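How to Lay Out a Taped Cross on a Work Table (and Live With the Results)

Sooner or later somebody will ask you to divide a table into four. It might be for sorting buttons, or for a board game whose board went missing two house moves ago. In our case it was the September swap, when four people wanted the same corner and Glenys Samuel went to find the tape.

You can do the whole job in the time it takes to argue about whether it needs doing. Budget for both.

What you need

A roll of painter's tape, blue or any color that argues with your table
A tape measure
A pencil with a point on it
A long straightedge, or a length of string and a patient friend
A damp cloth and a dry one
Scissors, or a knife you trust

Use painter's tape. Masking tape looks like the same thing at half the price, and it is, right up to the day you try to get it off. Duct tape is for people who are leaving town.

Step 1. Clean the table

Wipe it with the damp cloth, then the dry one, then wait. Tape put down over crumbs will show you every crumb for as long as it stays there. You'll miss a speck or two. Let them go.

Step 2. Find the middle, or decide against it

Measure the long side and mark the halfway point lightly in pencil at both edges. Our table is 1598 mm long according to Ardalan Kazemi and 1498 mm according to the sheet he wrote the first time, so measure twice and have the second person do it without looking at the first person's number.

Then ask yourself whether you want the middle at all. Four equal parts sound fair, but if one part is for finished work and another is for the pile you haven't faced yet, equal is no help to you. Shift the crossing toward the side where the small stuff goes. We keep ours off-center and have had only one complaint, from Ardalan, on principle.

Step 3. Lay the long strip first

Stick down the end of the roll at one pencil mark and pull out enough tape to reach the far side. Hold it just above the surface, tight, and look along it from your end. When it seems straight, lower it all at once. Don't press as you go. Pressing as you go is how a straight line learns to wander.

Run a thumb along the strip from the center outward. If there's a bubble, lift the nearer end and lay it again.

Step 4. Lay the second strip across

Same method, other direction. Let it run right over the first strip without cutting anything. A single overlap lies flat enough for paper, cards and most other things you'd slide over it, and cutting four neat ends to meet at a point will take you the rest of the afternoon.

If you need true right angles, hold the corner of a hardback book where the strips meet and nudge the top one before you press it down. 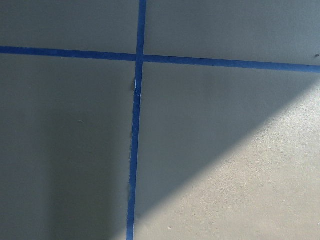
Watska Table Crafts Club, Shared Bench Group

Both lines lean a little. The long one slopes down to the right and the other drifts left on its way down, and if you stare at them you'll want to pull them up and start over. Resist for a day. Once there are things in all four sections you'll stop seeing the lean, and the tape is there to tell people where to put their pliers.

A word about sunlight, which falls where it likes. One section can be getting a big slanted wedge of it while its neighbors sit in shade. Check your table at the hour you'll really use it before handing out sections. Matching thread in half sun and half shadow is a good way to end up with a two-tone hem.

Step 5. Name the sections

Give each one a job and say it out loud to the people who share the table. Write it on a card if they are the sort who need it in writing. Ours are In, Out, Mine and Don't Touch. The last two have been the subject of more than 5 conversations at the Honthorpe meeting alone.

Keep the labels off the tape itself. Pen on tape smears onto sleeves.

Taking it up again

Peel slowly, folding the tape back low over itself. Yanking it straight up leaves little torn ends that have to be picked off with a fingernail. If some gum stays behind, rub it with a little cooking oil, wipe, then wash with dish soap.

Try a short piece somewhere out of sight first if your table is painted or waxed. The one at Buckley was waxed. We don't talk about the one at Buckley.

Next page: storing odd lengths of ribbon without starting a feud.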